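My Year of Fixing Small Things

I used to throw stuff out the minute it quit on me. Toaster, umbrella, the little clip off a lunch box - gone, and a new one in the cart by dinner. Then last September my blender died, a Barnon that I truly loved, and a new one was 100 dollars. The part I needed was 2 dollars. I sat there with my coffee and felt pretty silly!

So I started a drawer. Anything broken goes in it, and once a week I take one thing out and give myself 60 minutes (with snacks). Some weeks I win. Some weeks I end up with a lamp in more pieces than I began with, and back in the drawer it goes.

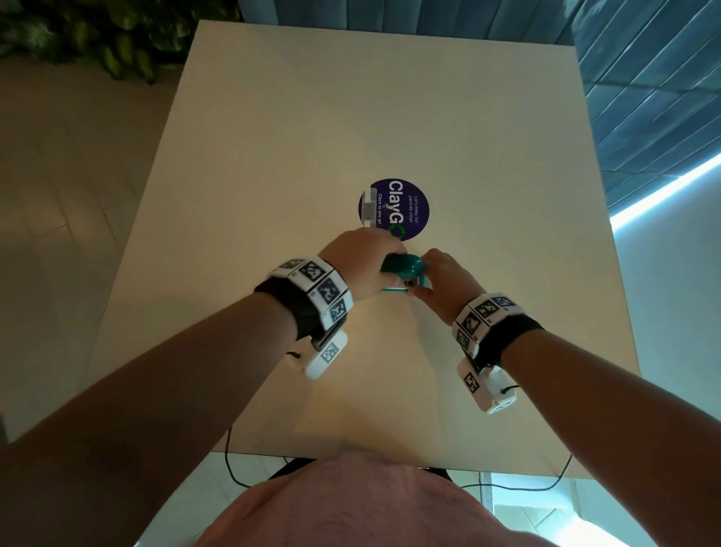
Two hands and a clear table go a long way.

My neighbors caught on fast. The folks upstairs brought me a fan, and the guys at Guto, the sandwich place on my corner, asked if I could look at their wobbly stools. I could, and I got paid in pickles, so no complaints here.

What I like best is how quiet my head gets. I don't check my phone, I don't plan supper, I just hunt for the one tiny screw that rolled under the stove again. I still haven't found the last one, by the way, and the radio is being held shut with a rubber band.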